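Questions From the Floor
Staff page, Garment Finishing and Linen, Kukville building
Last revised in January

These came in through the suggestion box, the break room whiteboard and one paper towel. Spelling has been fixed. Tone has been left alone.

What is the work, for those of us on the night side who never see it?

Clothes and bedding in ordinary rooms, handled with the yellow-fingered grippers. The rest of the page makes more sense once you've seen a room.
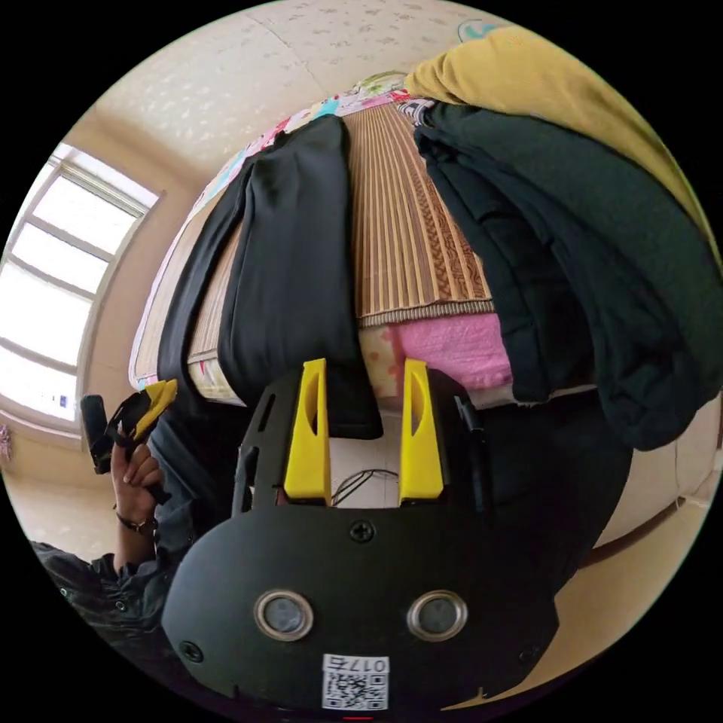
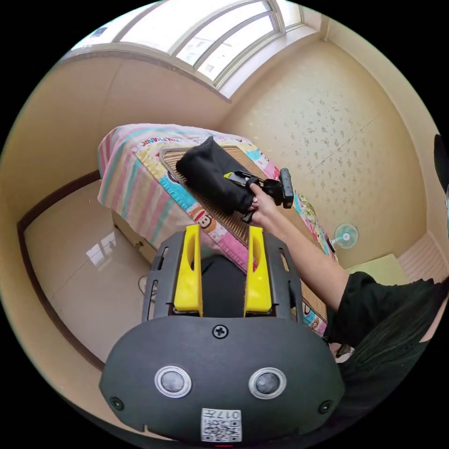 Is the folding line being automated?

Part of it. The Musus cell takes flat goods: sheets, pillowcases, towels, anything with four corners and no opinions. Garments stay with people for now. "For now" is the phrase management gave me and I am passing it along with the same shrug I got.

Why are some of us being sent out to handle other people's laundry?

The garment side of Musus learns from examples, and the examples have to come from hands that know the job. A clean steel table teaches it how shirts behave on a clean steel table. Our customers do not live on steel tables. They live with soft mattresses, slippery mats and a pile of clothes that has been on the bed since the weekend, so the recording work goes where the piles are.

Am I training my replacement?

This was asked 7 times, once in capitals. The written answer from upstairs is that no finishing job ends because of Musus during the current contract. After that, the written answer gets shorter. My own view, worth what you paid for it, is that the flat goods jobs will shrink as people retire or move over, and that garment work will still need people long after the brochure says it won't. Anyone who has watched the cell meet a fitted sheet will sleep fine tonight.

Do I have to do recording shifts?

No. Sign up on the Daneshvar board by the time clock. If you skip it, you stay on your regular station at your regular rate. Supervisors have been told not to sigh at people who say no.

What does it pay?

Your base rate plus the skilled differential, the same one the pressers get. Travel time counts as work time. Waiting for someone to find the charger also counts as work time, which has turned out to be the easiest money in the building.

My hands feel like lobster claws in those things. Does that go away?

Mostly. The first hour is humbling. You will drop a sock you could have folded asleep, and you will take it personally. By the third shift most people stop thinking about the fingers and start thinking about lunch. If your wrist or thumb hurts, stop and tell your lead the same day. Do not be brave about it, we have a form.

Should I work faster so it learns to be fast?

Please don't. Work at the speed you'd use if you liked the customer. Rushed grabs get thrown out in review, and then you have rushed for nothing. The same goes for doing it extra pretty. Fold it how you fold it.

What if I mess up?

Pick the thing up and carry on. Recoveries are useful, and heaven knows the cell needs some. The only sessions we toss on sight are the ones where somebody got bored and made a turban.

Who sees the recordings?

The Cira review team, who check them for quality, and the people building the garment program. They are not used to rate you, discipline you or settle who left the iron on. That is in the agreement, section 4 of the copy by the lockers. If a supervisor quotes a recording at you, bring it to me and I will enjoy myself.

What about the residents' belongings?

Handle what's been set out. Leave drawers, mail, photos and medicine alone. If something private gets recorded anyway, note the time and Cira will cut that stretch.

What number are they trying to hit?

The target for our building is 2000 accepted sessions. We have recorded 3524. If you are doing the math on what happened to the others, so was I. We were over the target on paper and stood at 1979 accepted at the last review, so the pizza has been postponed.

Has anything gotten better?

The towel stacker is gone and so is the shoulder trouble that came with it. The flat goods end is quieter. Two of the old stations now rotate through inspection, where you get a stool. I put in for that stool for years, and it took a robot to get it approved.

Has anything gotten worse?

There's less talking. Four people around a table used to cover every divorce in Kukville before first break, and the cell is a poor listener. We've asked for the rotation to keep pairs together. The answer is pending, along with the second microwave.

Can we name it?

It has a name. It's Musus. The whiteboard vote was not binding and has been erased.

More questions go in the box. Paper towels accepted if dry.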